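Hurongate Community Help
Home & Workshop > Wood care
Posted in March by mapleside_gran

Can I use an old maple board as a play surface for shape blocks?

I have a big maple board, the kind made of strips glued side by side, that came out of a kitchen we redid. It was going to be a countertop insert and then the plan changed, so it has been leaning in the hallway. My grandson is at the age where he wants to take every block out of his shape sorter and line them up, and the carpet is no good for it because they fall over. The board is flat and heavy and he likes it.

What I want to know is whether I should put a finish on it, and if so what kind. He is 18 months old and still puts things in his mouth. He has not chewed the board yet but he has licked it. Also, does the color difference between the strips mean anything? A couple of them are darker, more of a honey color, and the rest are close to cream. My son-in-law says the dark ones are a different wood and might be softer. I don't think so but I would like to hear it from somebody who works with the stuff.

It sits on my workshop table right now, the blue one with the holes all over the top, while I decide.

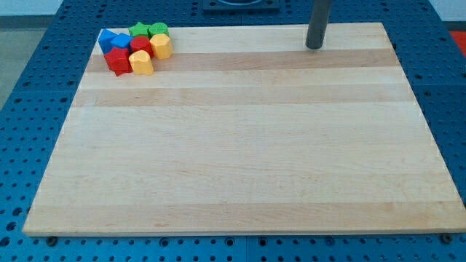
The blocks are plain hard plastic and have pointed corners on some of them, the stars mostly. I have been wondering if they will dent the wood when he bangs them. I don't mind a few marks. I would mind splinters.

One more thing. I still have part of a can of floor varnish from when we did the stairs. If that would be all right I would like to use it up, but I will buy something else if I have to.

Thank you in advance.

bench_and_vise
Reply, 9:40 in the evening

Your son-in-law is most likely mistaken. Maple boards are often glued up from sapwood and heartwood together. The sapwood is the pale cream part and the heartwood runs darker, anywhere from honey to light brown. It is the same species and you won't find a difference in hardness that matters for a toddler. People who sell these boards sometimes sort the strips for color and charge more for the even ones.

On the finish, I would leave the varnish on the shelf. Floor products can be fine once they have cured all the way, but you don't know how old the can is and a partly used one may have skinned over or gone off. If it doesn't cure right you get a tacky surface, and then you are scraping it back to bare wood.

Use food grade mineral oil. The drugstore kind is fine. This is how I do mine:

Sand the whole board with 120 grit, then 180, then 220. Always go with the strips and not across them. Take a little extra time on the edges and corners. Round them over so there is no sharp line left anywhere. The end grain will take longer than the faces.

Wipe it with a damp cloth and let it dry overnight. The grain will stand up a bit and feel fuzzy. Go over it lightly once more with the 220.

Pour on some oil and spread it with a clean rag. Do both faces and all the edges. If you only oil the top, the board can take on moisture unevenly and cup.

Leave it for a few hours, wipe off what has not soaked in, and do it again the next day. Three coats is a good start. After that, do it whenever the wood looks dry.

You can add a coat of beeswax and mineral oil mix at the end. It makes the surface feel nicer and spills bead up for longer. I don't bother on cutting boards but I would for a play board.

As for dents, hard maple is tougher than most of what toys get banged on. You will get small marks from the star points sooner or later. A dent is crushed fiber, so it usually doesn't make splinters. If one bothers you, put a wet cloth over it and touch it with a hot iron for a few seconds. The steam swells the wood back up. Sand that spot when it is dry and oil it again.

Check the glue lines before you do any of this. Run your fingernail along each one on both sides of the board. If your nail catches in a gap, that joint may be opening up, and it should be reglued before a child plays on it. A board that has been leaning in a hallway can also pick up a bow — lay a long ruler across it and look for light underneath.

sorterdad
Reply, 6:15 in the morning

we just use a baking sheet

Nastska_Woodshop
Reply, 12:30 in the afternoon

I agree with most of what bench_and_vise wrote and would only add a few points.

Mineral oil never hardens. It stays in the wood and some of it will come off on hands and clothes for the first week, so wipe the board down well and let it stand on edge for several days before he uses it. If that bothers you, look for a hard wax oil labeled safe for children's toys. It costs more but it cures and you won't have to redo it as often. Read the can for the full cure time and wait it out even if the surface feels dry.

Mind the rags. Mineral oil rags are not a worry, but rags with linseed or tung oil or most hard wax oils on them can heat up by themselves and start a fire. Spread them flat outdoors to dry before you throw them out.

Think about the weight too. A thick maple board of any size is a lot to land on a small foot. If it is going to be used on the floor, keep it on the floor and don't lean it against a wall between uses. If it will be on a low table, put a rubber shelf liner under it so it can't slide when he pulls himself up on the edge. I made one for my sister's kids and the liner was the cheapest part of the job and the part I would least like to do without.

For cleaning, warm water with a drop of dish soap on a cloth, then dry it right away. Don't soak it and don't put it near a heater. The plastic blocks can be washed separately in the sink. Let them dry before they go back on the board, since water sitting under a block can leave a ring.

mapleside_gran
Reply, 4:05 in the afternoon

Thank you both, and the baking sheet idea is noted. I ran my nail down all the glue lines and did not feel any gaps. There is a slight bow but it doesn't rock. I bought sandpaper and a bottle of mineral oil this morning and will start on the edges tonight. The varnish is going to the paint drop-off.

Viewed 1273 times. 6 people found this page helpful.

Contact the moderators | Copyright Hurongate Community Help | Back to top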